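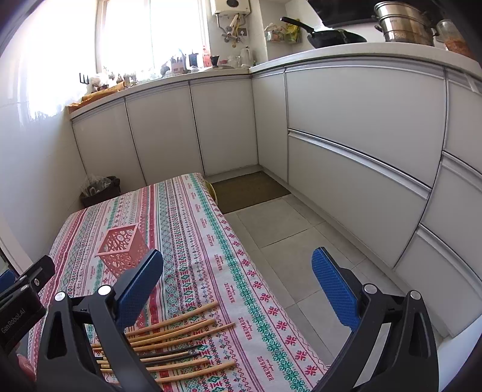 Natalina Bassi asks whether the show is dropping its Friday episode now that Skutach Wrestling has moved its monthly card to Saturday. She has been listening since the Hostholm tournament and would rather have the review late than not at all.

The Friday episode stays. Reviews of Skutach cards will go up the following Monday. More answers are below.

Search episodes Go

How long is an episode?
Weekly episodes run up to 98 minutes. Tournament reviews are longer and are split by night, so a three-night event gets 3 files.

Do you give away results?
Yes. We go match by match in card order and say who won. If you plan to watch the show first, stop after the news segment. The time stamp is in the episode notes.

Which promotions do you cover?
Skutach and Hamada Pro every month. Jorneck gets a review when a full card is posted, and its April card was — only the main event is missing. We don't review single matches.

Where are the old episodes?
The feed holds the latest 500. Anything older is on the archive page, sorted by promotion and then by year. A few of the early ones have poor sound on the left channel and we don't have better copies.

Can I send in a question?
Use the contact form and put the name of the show in the subject line. Sipho Mokgethi reads the mail segment and picks the questions. Keep them short. Questions about ticket refunds should go to the promotion.

Do you do interviews?
Sometimes, with wrestlers and referees. They are posted as separate episodes and don't replace the weekly one.

How are match ratings decided?
Each host gives a score out of ten before hearing the others. We post all the scores and don't average them.

1,712 shares

This site uses cookies. Accept Manage settings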